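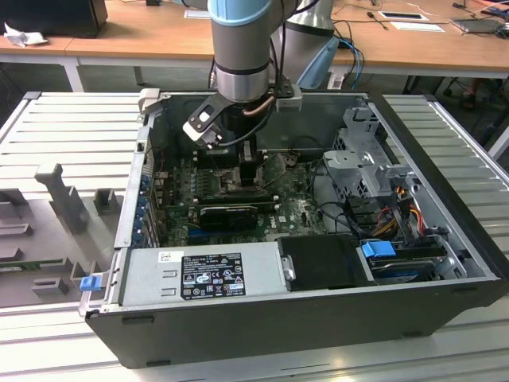

Slide 1. Open desktop tower, side panel removed.

Speaker notes: Moving office records off retired desktops
Sólveig Baldursdóttir, Vustholm records group
Slot: 10:40, after Faustino Montes on scanning

Slide 1 (title)
Leave up while people sit down. Give name and group. Say that the talk covers records stored on desktop computers, what we copied, what we kept, and how we name things afterward. Network shares are out of scope. Faustino has covered paper.

Slide 2: Where the files were
Vustholm closed its Trurkine office in January. Staff there had saved to local drives for years. The shared drive held final versions only. Drafts, rate tables and correspondence with Liang existed on the desktops and nowhere else.
Retention schedule requires contract correspondence to be kept for the life of the contract plus the claim period. Disposal of the desktops was already booked when we found this out. Pause here. Someone usually asks who booked it. Answer: facilities, correctly, under the old procedure.

Slide 3: Inventory before copying
Each computer got a line in the register before anyone opened a folder. Fields: asset tag, last assigned user, room, drive serial number, date received, condition on receipt.
The drive serial number is the field that matters. Asset tags are on the case and drives get swapped. We had two computers where the tag and the drive did not belong together according to the purchase records. Both were resolved from user profile names.

Slide 4: Copy procedure
Read only. Drive attached through a write blocker, full image taken, checksum recorded, image checked against the checksum on a second computer. Work continues from the image. The drive goes into a labeled bag and onto the shelf.
Do not start the old computer to have a look around. Starting it changes access dates and log files, and we use those dates at the appraisal stage.

Slide 5: Appraisal
First pass is automatic: remove system files, installed programs, exact duplicates. Second pass is by hand, folder by folder, with a person from the business unit.
Result for the Liang contract: 1281 files kept. Read the number out, it is small on the slide.
Most of the time went into spreadsheets with links to other spreadsheets. If the linked file is missing, the sheet opens with the last stored values and gives no clear warning unless the setting is on. Turn the setting on.

Slide 6: File names
Show the before and after columns. Point to row 4, "new final rates USE THIS".
Our pattern is contract code, document type, year and month, version. No spaces. The original name goes into the metadata, unchanged, including the capitals. People search for the name they remember.

Slide 7: Formats
Word processing files: keep original, add PDF/A copy. Mail archives: export to single messages with attachments in place. The Beller database had no export function in the version installed. We printed its 17 standard reports to PDF and kept the raw tables as text. Loss: the on-screen notes field is cut at 255 characters in the reports. Full text is in the tables.

Slide 8: Disposal
Drives are wiped only after the business unit signs the appraisal list. Certificate number goes back into the register on the same line. Line is then closed and stays in the register.

Slide 9: Open points
Encrypted folders with no recovery key. Personal files found during the second pass; legal is drafting a rule. Budget for shelf space.

Questions. If short of time, skip slide 7 and refer to the handout.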